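Norine Investors' Circle: Frequently Asked Questions

Answers to what new members ask most, last gone over January 18, 2023.

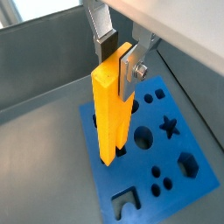

What is the Norine Investors' Circle?
We are a group of people who put a fixed amount into a shared pot each month and buy stocks with it. We meet in the back room of the Monti bakery, argue, vote, and go home. The club began with seven members and now has 19, which the bylaws say is plenty. Most of us came in knowing that stocks went up and down and little else. Picking one for a shared portfolio is a bit like holding a long yellow block over a blue foam shape-sorting board: you can have a very firm grip on the thing and still need to find out where it goes. The meeting is where we find out. Some of our blocks have been over the board since August.

How much do I have to put in?
The monthly contribution is $100. You can put in more, up to three times that, but you need to tell us before the first of the month. You can't put in less. We tried a sliding scale once and the spreadsheet never recovered.

Do I own the stocks?
You own units of the club, and the club owns the stocks. Your units are priced on the last trading day of each month by adding up everything we hold, including cash, and dividing by the number of units out there. If you joined in a good month you got fewer units for your money. If you joined in a bad month you got more, and probably wondered what you had signed up for.

What does the club hold right now?
We keep to 17 positions at most. The current list goes out with the monthly statement and isn't posted here, partly for privacy and partly out of embarrassment. We can say that the biggest holding is Vatlow, a maker of pumps and valves that several members find too dull to discuss and that has paid a dividend every quarter we have owned it. The holding we discuss most is Starano, which is down.

Why do you still own Starano?
It comes up for a vote at every meeting. Selling takes a simple majority, and Starano has a loyal following. The case for keeping it is in the meeting notes, under several different headings, as the case has changed several times.

How do you decide what to buy?
Any member can pitch a stock. A pitch is one page and has to cover what the company sells, who buys it, how much debt it carries, what you would pay for a share, and what would make you sell. The last item was added after Starano. You get ten minutes to talk and then everybody else gets as long as they like. We vote at the following meeting, so people have time to cool off or do some reading.

Can I pitch a fund instead of a single company?
Yes. Broad index funds are allowed and we hold one. It has beaten nearly all of our own picks, a fact Didier Arnaud reads into the minutes every quarter. Leveraged funds, options, and anything you heard about in a group chat are out.

Who is Didier Arnaud?
He keeps the books and places the trades. Orders go in the morning after the vote, with a limit price set at the meeting. If the price has run past the limit, the order sits for five trading days and then lapses. Please don't call him at lunch to ask whether it has filled.

What happens when the market drops?
Your units are worth less, and attendance goes up. We don't hold emergency meetings. Last year gave us plenty of chances to, with interest rates climbing and the tech names falling out of bed, and we kept buying on the usual schedule. Whether that was wise we'll know in a few years. If you lose sleep over a bad week, a group that prints its results on paper and passes them around a table may be hard on you.

What are the dividends used for?
They go into the cash account and get spent on the next purchase. Members don't receive them directly. You will still see your share on your tax form.

About that tax form...
The club files as a partnership, so each member gets a Schedule K-1 showing their part of the dividends, gains, and losses. We aim to send them by the middle of March. If you normally file in February with your feet up, you will have to wait for ours – sorry. We are not tax advisers, and the member who once was has asked us to stop bringing it up.

How do I get my money out?
Write to us before the end of the month and you will be paid at the next month's unit price, by check. Partial withdrawals are fine as long as you keep at least a year's worth of contributions in. For larger amounts we may need to sell something first, so allow an extra month. Nominating Starano as the thing to sell is a popular move.

Is there a fee?
We take $7 a month from each member toward the room, the software, and postage. Coffee is separate and so is cake.

Can you tell me what to buy for my own account?
No. The club isn't licensed to give advice and, having seen the record, you may not want it. What members do with their own money is up to them.

Can I come along before joining?
Please do. Guests may sit in on two meetings and speak but not vote. Openings come up when somebody moves away or gets fed up, and the waiting list is short. Put your name down with Didier at the door – he's the one with the binder.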